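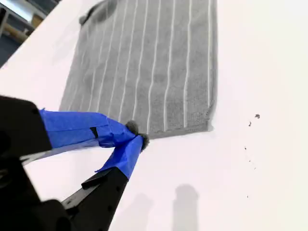 再入国受入協定の改定は証拠基準から始めるべきである

2025年10月17日(金曜日)

MardaleとStorneckの間で、再入国受入協定の改定協議が続いている。再入国受入協定とは、相手国の領域に不法に入国し、または滞在している者について、自国民や自国を経由した第三国国民を引き取る義務と手続を定めた二国間の取決めである。報道の関心は受入人数の上限に集中しているが、上限の数値は協定の運用にほとんど影響しない。運用を左右するのは証拠基準と回答期限であり、今回の改定案はその両方を現行のまま残している。優先順位の付け方に問題があると考える。

両国の陸上国境は148キロメートルあり、引渡しに使える正式な検問所は2か所、PlisportとPhuthongに置かれている。Plisportは貨物と旅客の両方を扱う幹線道路上の施設で、収容設備と通訳の待機室を備える。Phuthongは地域住民の往来を主な対象とし、引渡しの窓口は平日の日中に限って開く。現行協定の附属書は両検問所を同格の引渡し地点として列挙しているが、設備の差に応じた案件の振り分け規則は置いていない。どちらに送るかは請求側の現場責任者が決める。

現行の手続は次の順に進む。請求国の当局が対象者を確認し、国籍または経由の事実を示す資料を添えて、受入請求書を相手国の中央当局に送付する。相手国の中央当局は資料を審査し、受諾または拒否を書面で回答する。受諾された場合、両国の現場当局が引渡しの日時と場所を調整する。拒否の場合には理由を付すことになっているが、理由の記載様式は定められていない。

2024年度の受入請求は1000件であった。このうち78パーセントは、最初の回答が追加資料の要求であった。受諾でも拒否でもない回答が大半を占めたことになる。この状態で人数の上限を引き上げても、処理能力は変わらない。上限に達する前に、審査の段階で案件が滞留するためである。上限をめぐる両国の対立は、交渉上の象徴としては理解できるが、実務上の制約条件を取り違えている。

追加資料の要求が多い理由は、協定本文の構造にある。現行協定は、国籍の証明について「有効な旅券その他の公的文書」を完全な証拠とし、それ以外の資料を「合理的な推定を可能にする資料」と一括して規定している。後者に何が含まれるかは書かれていない。失効した旅券、運転免許証の写し、同行者の陳述、乗車券、携帯電話の契約記録といった資料が、それぞれどの程度の証明力を持つのか、条文からは判断できない。請求側は手元にあるものを添付し、審査側は足りないと考えれば追加を求める。両者とも協定に反した行動は取っていない。条文が判断の枠を与えていないので、担当者ごとに基準が異なるのは当然の帰結である。

他の地域の再入国受入協定には、証拠を段階に分けて附属書に列挙する例が多い。第一の段階は反証を要せず受入義務を確定させる文書、第二の段階は反証のない限り国籍または経由を推定させる文書、第三の段階は調査開始の端緒となる資料である。この区分の利点は、審査側の裁量を狭めることよりも、反証の責任がどちらにあるかを明確にする点にある。第二段階の文書が提出された場合、審査側が拒否するには反証を示さなければならない。現行の両国協定では、追加要求を出すだけで審査側は判断を先送りでき、その間の費用は請求側が負担する。

Mardale側からは、段階区分を採用すれば偽造文書による受入が増えるとの反論が出ている。この懸念には根拠がある。運転免許証の写しや契約記録は旅券より偽造が容易であり、推定の効力を与えれば悪用の余地が生じる。ただし、懸念への対応は附属書の設計によって可能である。第二段階に入れる文書を、発行機関に照会して真正性を確認できるものに限定し、照会の窓口と回答方法を併せて規定すればよい。照会できない資料は第三段階に置き、面談の実施を義務付ける。偽造の危険は、文書の種類を特定しない現在の規定の下でこそ管理しにくい。

次に回答期限である。現行協定は、中央当局が「遅滞なく」回答すると定めるにとどまる。期限の徒過に法的効果は付されていない。期限を日数で定め、徒過した場合には受諾とみなす規定を置くべきだという意見がStorneck側の法曹団体から出ているが、この案をそのまま採ることには賛成しない。みなし受諾は、審査を経ていない者の引渡しを可能にする。国籍の誤認があった場合、対象者はどちらの国にも在留資格を持たない状態に置かれ、再引渡しの手続が改めて必要になる。誤りの費用を対象者に転嫁する設計は避けるのが妥当である。

代案として、みなし受諾の適用を第一段階の文書が提出された案件に限定することを提案する。有効な旅券がある場合、審査の内容は文書の真正性の確認に尽きるので、短い期限と強い効果を組み合わせても誤認の危険は小さい。第二段階の案件では、期限の徒過により合同委員会への自動付託が生じることとし、委員会が月ごとに未処理案件を審査する。第三段階の案件では、面談の実施期限のみを定め、結論の期限は設けない。証明力と期限の効果を連動させる構成であり、一律の期限よりも条文は長くなるが、運用上の争いは減る。

期限の起算点も明記を要する。現在は請求書の発送日を基準とする運用と、受領日を基準とする運用が併存している。電子送付が原則となった以上、受領確認の自動返信が記録された時刻を起算点とし、時差と休日の扱いを附属書で定めるのが簡明である。追加資料の要求があった場合に期限が停止するのか、更新されるのかについても規定がない。停止とし、回数を一回に制限すべきである。更新を認めれば、追加要求を繰り返すことで期限は事実上消滅する。

手続保障の面では、対象者本人への通知が現行協定に規定されていない。国内法で通知を義務付けているため協定に書く必要はないというのが両国政府の立場である。しかし、両国の国内法は通知の時期が異なる。Mardaleの法令は請求書の送付前、Storneckの法令は受諾の回答後の通知を求めており、後者の場合、対象者は審査の段階で反対の証拠を提出する機会を持たない。国籍に関する資料を最も多く知っているのは通常は本人である。送付前の通知を共通の規則とすることは、権利保護の観点に加え、審査の精度という観点からも支持できる。

引渡し地点の問題に戻る。Phuthongの窓口時間を延長する案が協議されているが、延長に必要な人員の手当ては改定案の財政条項に含まれていない。財政条項は、移送の費用を国境までは請求国が負担すると定めるだけで、待機中の宿泊、医療、通訳の費用に言及していない。引渡しが予定日に実施されなかった場合の負担も不明である。窓口時間を延長するより先に、未成年者を含む案件と医療上の配慮を要する案件をPlisportに集約する規則を附属書に加える方が、必要な支出が少なく、実施も早い。Phuthongは書類が整った単独の成人の案件に限定すればよい。

個人情報の扱いについては、改定案に一定の改善がある。目的外利用の禁止と保存期間の上限が本文に移された。ただ、拒否された案件の資料をいつ消去するかは規定されていない。受入義務が否定された者の情報を相手国が保有し続ける理由は乏しく、拒否の確定後に消去し、消去の記録を請求国に通知する条項を追加すべきである。指紋などの生体情報は、照合の結果のみを共有し、原データは送付しない方式が技術的に可能であって、改定案の文言はこの方式を妨げない。附属書で明示すれば足りる。

改定案の第三国国民に関する条項にも触れておく。経由の事実だけで受入義務が生じる現行の構成は、経由地に短時間しか滞在しなかった者についても同じ効果を与える。空港の国際乗継区域のみを通過した者は対象外とされているが、陸路の通過には同様の除外がない。通過の態様を区別する基準を設けるか、経由から請求までの期間に上限を置く必要がある。上限がなければ、数年前の経由を理由とする請求も形式上は有効となり、審査側に保存されていない記録の提出を求めることになる。

次回の協議は1月に予定されている。議題の第一項目は依然として人数の上限である。上限の議論を続けること自体に異論はないが、証拠附属書の起草作業を並行して開始しなければ、合意が成立しても請求の大半に追加資料の要求が返される状態は続く。附属書の改定は両国とも議会の承認を要せず、合同委員会の決定で発効させることができる。本文の改定を待つ必要はなく、着手の時期は両国の中央当局の判断に委ねられている。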